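Studham Automation Forum > Small Cells and Benchtop > Maintenance

Thread: Two finger gripper loses squareness after a few hundred cycles

benchrat26
Joined in June, 403 posts

We have one arm doing pick and place on wrapped food, mostly sandwiches, into and out of baskets and trays. Clovum parallel gripper, black slanted fingertips, wrist camera looking down between them. After a home and recalibrate it runs fine all morning. By mid afternoon the left finger closes a hair early and the wrapped item gets pushed sideways before the right one touches it. Tightened the finger screws twice. Same thing the next afternoon. What should I look at before I order parts?

lowbay_tech
What torque on the finger screws, and did you use threadlocker? If you just snugged them up by hand they will walk. I would pull both fingers, clean the seats, put them back with the medium strength stuff and leave it overnight before you run.

benchrat26
Snug by feel, no threadlocker. I'll do that tonight. I did put a paint mark across the screw heads last week and the marks still line up, so I'm not sure they are moving.

oilcan4
If the marks line up then it isn't the screws. Check the slide. On ours there was crumb and film dust packed in behind the left carriage. You won't see it until the cover is off. Blow it out from the back, wipe, one thin coat of grease and no more.

lowbay_tech
Disagree. Paint marks on the head tell you the head didn't turn. They don't tell you the finger didn't shift in its slot. Those holes have play in them. Scribe a line across the finger and the base and look at that at the end of the day.

oilcan4
Fair point on the scribe line. I'd still take the cover off first, it's a ten minute job.

Mets_line2
Is it the gripper at all? We chased something like this and the camera bracket was the problem. It drooped a little as the day went on, so the arm was going to the wrong place and one finger always got there first. Looked exactly like an early finger.

benchrat26
Okay, did all of it last night and ran today. Cover off, there was some dust on the left side but nothing I would call packed. Cleaned and greased it. Fingers off, seats cleaned, threadlocker, scribe lines on both. Then I ran with the fingers held open over the item at the pick height and saved a still from the wrist camera every hour so I could compare.
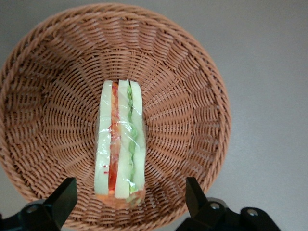
I put the stills on top of each other in the viewer and went back and forth between them. The fingers stay put against the camera view all day. The scribe lines are good too. What moves is the place the arm stops at. By the afternoon it is stopping to the right of where it stopped in the morning, same taught point, basket up against the same corner block. So Mets_line2 is closer than the rest of us, except the bracket is tight. I think it's joint 4.

Mets_line2
If the bracket had moved the fingers would shift in the picture, so yes, rule that out. Does the arm home again at lunch or only at start of shift?

benchrat26
Only at start of shift.

lowbay_tech
Then home it at lunch and see if the afternoon is clean. Costs you nothing. I'll take the loss on the screws but leave the threadlocker on.

oilcan4
Before you blame the joint look for error 2032 in the log. On the Lultlow controllers that's the encoder warning and it doesn't stop the arm, it just writes a line and keeps going.

benchrat26
It is a Lultlow. Went through the log and 2032 is in there, every afternoon, nothing in the mornings. Homing at lunch fixed today's run. I have an encoder cable on order and will reseat the old one tomorrow in the meantime. Does the connector on joint 4 come out from the side or do I have to drop the wrist?

oilcan4
Side. Take the small cover off, pull straight, and watch the clip because it snaps easily.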